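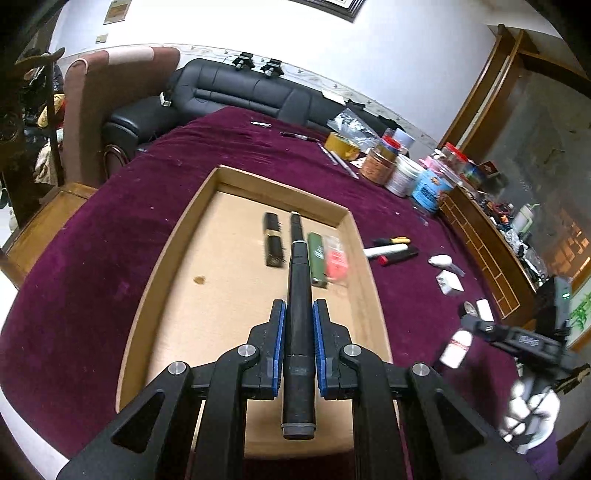
About the Kalside Robotics Club

Kalside is an after-school robotics club for students in grades 7 through 12. We work on robot hands: how they pick things up, how they hold on, and how a person can show them what to do. Most student robotics programs in our area build wheeled robots that drive around a field. We tried that for two seasons and found that our members kept spending their time on the arm and leaving the driving for last, so we changed the club to match.

Membership is open to any student in the district, including homeschooled students. No experience is needed. Some members arrive knowing how to solder and some have never held a screwdriver.

How we started

The club began as an elective at Abbasi Middle School, meeting in the back half of the art room. When the elective was cut, the families kept it going in their homes and then looked for a permanent room. We now have one on the second floor of the Skusine Building, above the print shop. The stairs are on the north side. There is an elevator, but you have to ask for it at the print shop counter before they close.

We still do a good part of our practice work in members' homes. Small teams sign out the equipment for a weekend and work wherever there is space for it, on a kitchen table or a bed. Students see quickly that a grip that works on a clean bench can have trouble on a soft surface, and that ordinary household clutter is harder to deal with than foam blocks.

What members work on

New members start with hand-held grippers. These have two jaws with rubber pads, joined to the handle by linkage arms. You hold the gripper and do the task yourself, using only what the jaws can do. It feels clumsy at first. A student who can pick up a pen by hand without thinking about it will miss it several times with the gripper, and will start asking where the pads should touch and how far the jaws need to open.

The first-year exercise is called tray sorting. Each team gets a shallow cardboard tray and a set of small things: pens and markers, a brush, rolls of tape, little boxes, jars with lids, something in a plastic bag. The job is to move items into and out of the tray one at a time without tipping it or dragging anything over the side. Long thin items are the usual starting point. Bagged items come last, as the plastic slides and folds and the jaws tend to close on the bag and miss what is in it. Teams often work in pairs, with a gripper each, and have to agree on who reaches in first.

Members also learn to set up the trackers that follow where the grippers go. They have to sit still on something steady, with their cables out of the way. A sofa back will do if no one leans on it. Checking the setup before a session is a job that rotates through the team, and skipping it is the most common reason a recording has to be thrown out.

Second-year members review the recordings and sort the good runs from the bad ones. They write down what went wrong in each bad run, in plain words, in the team notebook. From the third year on, members program our motorized arm and try to get it to repeat what the first-years did by hand. It is slow work. The arm can reliably pick up a marker. It cannot yet pick up a flat box from a blanket, and that has been on the whiteboard as an open problem since spring.

The Vistano Challenge

Every April we take part in the Vistano Challenge, a one-day meet for student teams working on gripping and sorting. There is a hand-held division and a motorized division. Teams are given a box of objects they have not seen before and have 55 minutes to practice and then complete a set of tasks. A full score in either division is 400 points.

At the last meet our hand-held team finished with 200 points, lost most of the rest on the bagged items, and came home with a long list of things to practice. Our motorized team passed inspection and completed the first task. We plan to enter both divisions again.

You do not have to compete to be a member. Several students come only for the building and repair side, and the grippers need plenty of repair. The joints loosen, the pads wear down and the cables get stepped on.

Practical information

The club meets twice a week during the school year. Families who host a weekend session agree to have an adult at home. Equipment goes out in a padded case with a checklist taped inside the lid, and it comes back the same way – please go through the list before returning it. Small parts that turn up later in the couch can be dropped off at the print shop.

Dues cover pads, fasteners, batteries and the Vistano entry fee. If dues are a problem, write a note on the sign-up form and we will leave them off your bill. No other paperwork is required.

We take donations of small household objects for the tray sorting boxes. Odd shapes are welcome. Please empty and rinse jars and bottles first, and do not send glass.

Sign-up forms are at the Skusine Building and in the front office at Abbasi Middle School. New members can join at any point in the year, although those who start in the fall get more practice before the meet.

Page last updated Sep 25, 2018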